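Hello! I'm Margaux Royer and I run Rullow, a tiny paint and wallpaper shop in Rorkau. I'm looking for people to help me name our next set of wall colours, and you don't need to know a thing about decorating (I certainly didn't when I started).

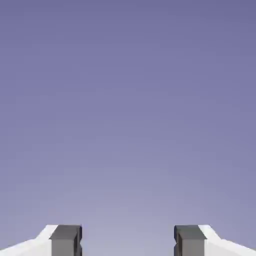

We'd meet for three evenings in November, upstairs at the shop, with soup and far too much bread. I'll bring out the greys and purples first, as they're the ones I always get stuck on. What would you call a slaty violet that fades down into a pale, hazy lavender-grey? My best go so far is "Tuesday Fog", and Sofia Michailidis, my business partner, has banned it!

There are four places left, and everyone gets £36 an evening plus a tin of whichever colour they name. Over-18s only, please, and tell me if the stairs would be a bother.

Send me a few lines about yourself and one colour name you've made up, by post or over the counter. Silly ones welcome.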